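Laundry & Closet > Outerwear > Folding a Puffer

I have 12 hooks in my hallway and by the middle of August every one of them is still holding a winter coat. So this is my yearly puffer-folding session, and I do it on the bed, the only flat surface in my apartment that's big enough (the kitchen table is a joke for this).

Start by emptying the pockets. I found a bus ticket and 5 cough drops in mine! Then zip it all the way up, close any snaps, and lay it face down. Smooth it out from the middle with your palms — don't press hard yet, you just want the big wrinkles gone.

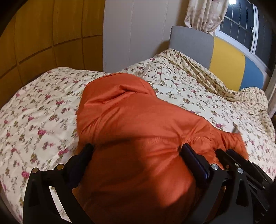

Orange puffer on the flowered duvet, still all bunched up.

Now fold one sleeve straight across the back, then the other one on top of it. If yours has a hood, fold that down over the sleeves. Next comes my favorite part: kneel on the bed and roll from the hood end toward the hem, nice and slow, leaning on it as you go so the air gets pushed out. If it puffs up on one side, unroll a little and go again. I usually need two tries.

Tuck the roll into a cotton bag. I use the medium Pronby one, and two rolls fit side by side in my Gerklow under-bed box. Skip the vacuum bags if you're storing it for months, my old coat came out of one flat as a pancake and took forever to fluff up again.

Filed under: Closet Stuff, Seasonal Storage, Small Spaces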